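When a Robot Comes to Work at the Warehouse

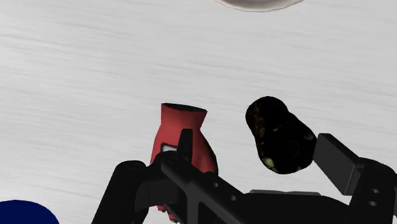
Torbjørn Fagerlund packed boxes by hand for years before the robots came, and the first thing he wants children to know is that the robot didn't take his chair. He still comes in every morning. What he does when he gets there is different.

He works at Pullonau, a warehouse that sends out things for the home: vases, bowls, cans, cups. People order them on a computer, and someone has to find each one, pick it up and put it in a box. There are 3,000 kinds of things on the shelves.

What does the robot do?

The robot is an arm with a gripper at the end. A gripper is like a hand, but simpler. The one at Pullonau is called Omen. It picks a thing up from a table and sets it down in a box. Then it does the same again. It can pack 300 boxes in a shift.

Picking things up sounds easy. You have done it since you were a baby. For a robot it is hard. A vase is narrow at the neck and fat at the bottom, so the gripper has to close in the right spot. A can may roll. A bowl is wide and low. If the gripper squeezes too hard, something may crack. If it squeezes too softly, the thing slips out.

How does it learn?

A lot of the practice happens inside a computer. The computer draws a table, some objects and a gripper, a bit like a video game. In the picture on this page, the black gripper is holding a red object shaped like a vase. A robot can drop a vase in the computer and there is no mess to sweep up. After many tries, the same program is tested on a real arm with real things.

Omen practiced on 218 different shapes before it packed its first real box, in November.

What do the people do now?

Before, packers stood at a table and lifted things all day. Many had sore backs and wrists by the evening. Now the arm does most of the lifting.

The packers have new jobs. Some watch the arms and press the stop button if a box gets stuck. Some check that nothing is broken. Some teach the robot about new things that come in. When a strange shape arrives, such as a teapot with a long spout, a person packs it by hand.

The workers had to go back to class to learn this. Fagerlund says the class was harder than packing, and that he had to ask the same question more than once.

Is everyone happy about it?

No. Some packers liked the old way, when they stood side by side and talked. The arms work behind a fence, so people are farther apart now. Some worried about losing their jobs. Pullonau moved a few people to the truck dock, and not all of them wanted to go.

Words to know

Automation: when a machine does a job that a person used to do.
Gripper: the part of a robot that holds things.
Simulation: a pretend version of something, made on a computer.
Shift: the hours a person works in one day.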